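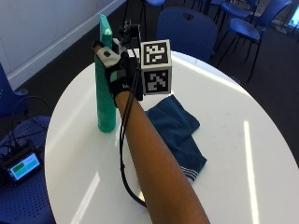
A round white table in use, with a gloved hand holding a patterned cube above it.

Round table (furniture)

A round table is a table whose top is a circle, or near enough to a circle that most people would call it one. It is among the oldest and friendliest shapes of household furniture, and it turns up in kitchens, cafés, waiting rooms, workrooms and gardens the world over. It may stand on a single central pillar, on three or more legs, or on a folding frame, and it may be fixed in size or made to open out with a leaf, in which case it becomes an oval for as long as the guests are staying.

Size and seating

The usual way of giving the size is by the width across the top. A table about 100 cm across will seat 4 people in comfort, and a fifth if everybody is fond of one another and the serving dishes go elsewhere. Small side tables of 67 cm or less are meant for a lamp, a cup of tea or a game of cards for two. With a central pillar there are no corner legs to sit astride, though the base has to be broad or heavy enough to stop the top tipping when someone leans on its edge. 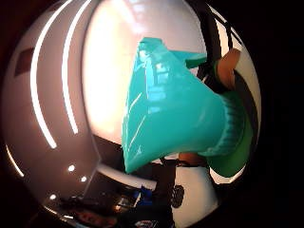
Stirnavness, May

The joiners' workshops of Stirnavness and neighbouring Makness are fond of a local pattern known as the Lolia table, which has a shallow rim and a pillar turned from one piece of ash. Hermine Gruber, who gathered the old pattern books together, found the name written beside order number 797 in a ledger kept by the Memon workshop — the earliest mention she was able to trace. Ifeoma Ogbonna has suggested that the rim was copied from serving trays, while Omolara Osagie thinks it began as a way of hiding the joins between the boards. The matter is still happily argued over whenever the two of them meet, and the pattern
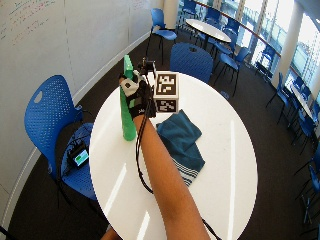

itself has changed very little in the meantime, apart from a slightly thicker foot on the larger sizes.

Care

Painted and lacquered tops are wiped with a soft damp cloth and dried straight afterwards. Waxed wood likes a thin coat of polish now and again, rubbed in along the grain. A top that has begun to rock is very often sound in itself — the fault tends to lie in the bolts underneath, which work loose over the years and can be tightened with an ordinary spanner.

See also: Dining table, Drop-leaf table, Pedestal, Tablecloth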